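Elska Reading Rooms
Progress report to the Griffiths Fund
19 September 2025

Dear Ms. Rowlands,

With this report I inform you about the work done from March until now. The second payment arrived in good time and we thank you for it.

Book collection
We received 600 used books from the Skunar school district. Hema Gowda sorted them by reading level, and 103 were too damaged to lend. The rest have labels and are on the shelves in both rooms.

Reading evenings
The evenings for parents and children started later than planned — the heating in the Multell room had to be repaired first. Now we hold four each month. Attendance is good in Elska but still weak in Multell, where many parents work the late shift. Tanvir Mollah proposes to move the Multell evenings to the morning, and we will try this in the next period.

For the older children we opened a science and technology shelf, which is borrowed more than we expected.
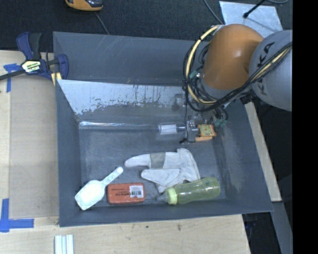 Spending
We are inside the budget on all lines except transport. The van cost more than we wrote in the application, and Parveen Ekanayake has sent you the receipts separately. We ask for your permission to cover the difference from the printing line.

Next steps
Training of new reading helpers, and a simple lending list which both rooms can use.

With kind regards,
Gianni Benedetti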